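Workshop Notebook, Gradstead Field Vehicle Shop
Unit: Kellari utility ATV, single-cylinder, shaft drive
Entry for February

Received the unit at 2165 miles with a complaint of clunking on take-up and a faint whine from the rear under load. The owner's log shows the final drive oil was last changed at 591 miles. The service sheet has been amended to record the gap.

Visual inspection was completed before any parts were removed. The rear rack mounts are sound. The left rear boot is split along one fold, and grease has been thrown onto the inner face of the wheel. The skid plate has one deep gouge forward of the drain plug. The plug itself is not damaged.
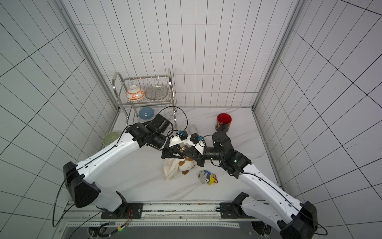

Rear drive, teardown

Drained the final drive at 9:30 a.m. The oil was dark, with fine gray paste on the magnet and no chips. Backlash at the ring gear was above the limit in the shop manual at two of the four positions checked. The splines on the driveshaft show wear on the drive side only. The coupling will be replaced together with the shaft, as a new shaft in a worn coupling has come back to this shop before.

Pinion bearing turns with a slight roughness. It is to be replaced. Ring gear teeth are acceptable and will be reused with new shims. Parts have been requested from Sitompul under the open account.
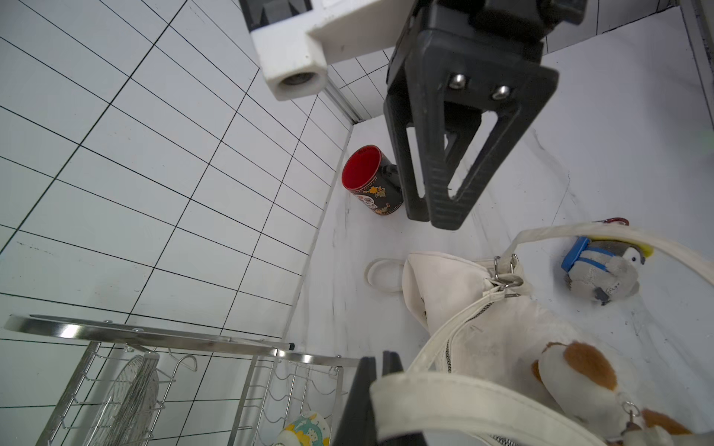 Gripper beside the black mug with the red interior.

Reassembly notes

Shim selection took three attempts. The second pack gave correct backlash but a contact pattern too far toward the heel. The third pack was accepted. Ring gear cover bolts were tightened in a cross pattern in two stages, finishing at 30 on the small wrench. The axle nut was then set to 51 on the large one. Colleagues should note that the small wrench is due for calibration and should not be used on engine work until it has been returned.
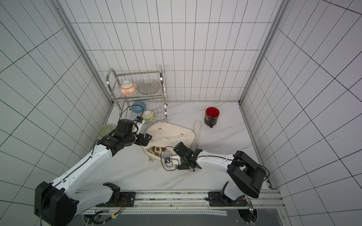 The new boot was fitted with the clamp tail facing rearward, as on the right side. Final drive refilled to the lower thread of the filler hole with the unit level.

Road test on the Trarkurska track, loaded and unloaded. The clunk is no longer present. A low whine remains on the overrun and will be checked again at the first oil change.

Open items: coupling invoice, wrench calibration, skid plate quotation to owner.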